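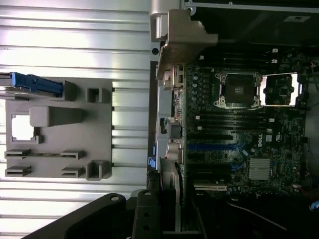

Section 2: Laying Out the Case and the Parts Tray

Welcome back, and well done for getting through the cleaning chapter, which I know is the dull one. This section of the Cleltdale refurbishing guide covers the older desktop towers, the ones with the metal frame and the blue latches, and takes you from the opened case to having every part in its proper place on the tray. Take your time over it. A careful layout makes the rebuild in the next section a great deal more pleasant.

Before you start

Switch the machine off at the wall, pull out the mains lead and leave everything alone for 15 minutes. Pop the kettle on if you like, but please drink your tea at another table.

1. Lay the tower on its side with the open side facing up. Have the board facing you squarely, so that you can look straight down on the processor socket and the memory slots.

2. Put the parts tray alongside, close enough that you can pass a part across without stretching. The tray has a place for the drive, a raised frame for the processor and narrow slotted holders for the thin things.

3. Find your job sheet and write the case number at the top. If you are working from the Flasau batch, the sheets begin at 1542, and the number goes on the tray label as well.

Taking out the graphics card

4. Not every tower has one, so have a look first. If yours does, undo whatever is holding its metal bracket at the back of the case, and release the catch at the end of the slot if there is one.

5. Hold the card by its edges and ease it out evenly, a little at one end and then a little at the other.

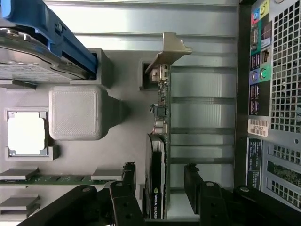 Please don't be tempted to tug at one corner to hurry things along. These cards are sturdier than they look, but the slots are not, and a cracked slot means a new board. Lay the card on a Deson mat or any other anti-static surface.

Caution: keep your fingers off the gold contacts. If you do touch them by accident, make a note on the sheet and clean them as shown in the previous section.

The drive and the memory

6. Unplug the cables from the hard disk drive and slide it out of its cage. Set it on the tray with the label facing up, so that whoever checks your work can read it where it lies.

7. Open the white clips at the ends of the memory slots and lift each module straight up. A module can stand upright in a holder, or lie flat on the tray for a moment while you make room.

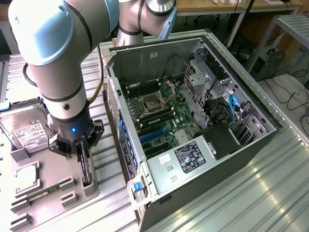
Thin parts are happiest when they go into their holders from directly above. Line up the lower edge with the slot, let it settle, and only then let go — it really is worth the extra few seconds.

The processor

8. Lift the load plate fully before touching the processor. Raise the processor straight up by its edges and set it down in the raised frame with the metal top showing.

Caution: the contacts inside the socket are very fine. Once the socket is open, keep tools and sleeves well away from it.

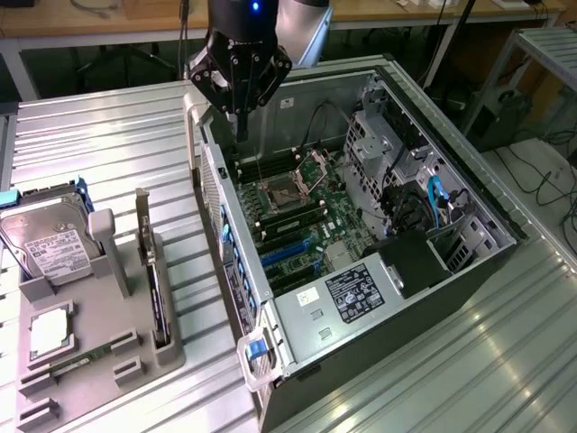
Socket open on the board, with a memory module standing in its slot on the tray.

9. Go over the tray against your job sheet and tick off each part. Anything missing is usually still in the case, so look there first.

Note: spare holders for the Kpodo tray can be ordered under part 467. If you get stuck, leave the tray exactly as it is and ask for Sena Dankwa, who will gladly go through it with you.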